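# Parri

Share 15 | Comments 2

Parri is a little service worker helper for web apps that need to keep going when the signal drops. I wrote it for a shopping list app I made for my family, then pulled the useful bits out when a second project wanted the same thing. It's small, it has no dependencies, and it does one job: it saves what people type while they're offline and sends it on when they're back.

If you want a full caching toolkit with routing and plugins and all the rest, you'll be happier with something bigger!

## Getting going

Copy parri.js into the root of your site (not a subfolder, or the service worker won't see your pages) and register it from your main script. Then give it a list of the addresses you want it to look after. Anything that isn't on the list gets left alone.

There are only a few settings:

- `queueLimit`: how many unsent changes to hold. The default is 27. Yes, it's an odd number, it was what my test phone had stored when I first got the queue working and I never changed it.
- `retryEvery`: minutes between attempts while the app is open. The default is 2.
- `keepOld`: whether to hang on to the previous cache after an update. Off by default.

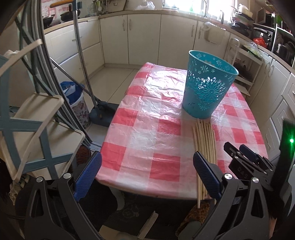

Eluned Howells asked whether the queue could keep going after the tab is closed, as she'd lost a whole afternoon of edits on her tablet and wasn't keen to do it again. Sort of! Where the browser supports background sync, Parri uses it, and your changes go out later without the tab. Where it doesn't, they sit safely in storage until the app is next opened. Her lost edits were a proper bug, mind you: I was clearing the queue before the server had answered. Fixed in the December release, so please update if you're on anything older.

## Things that will trip you up

Updates. A new service worker waits until every open tab of the old one has gone, and a refresh won't do it. I spent an evening swearing at this. Set `skipWait` to true while you're developing, and think hard before you leave it on for real users, as you can end up with an old page talking to a new worker.

Photos. Parri will queue them, but anything over 20 MB gets refused with an error you can catch. Shrink them first if you can.

Private windows. Storage there goes when the window shuts, and the queue goes with it.

## Still to do

- A way to show people what's waiting to be sent
- Better handling when two devices change the same item (at the moment the last one wins, sorry)
- Tests for the retry timer

Bart Nijs sent the patch for the storage errors and Wilma Baert rewrote most of the setup notes, so thank you both. Bug reports are very welcome, and do tell me which browser you're using.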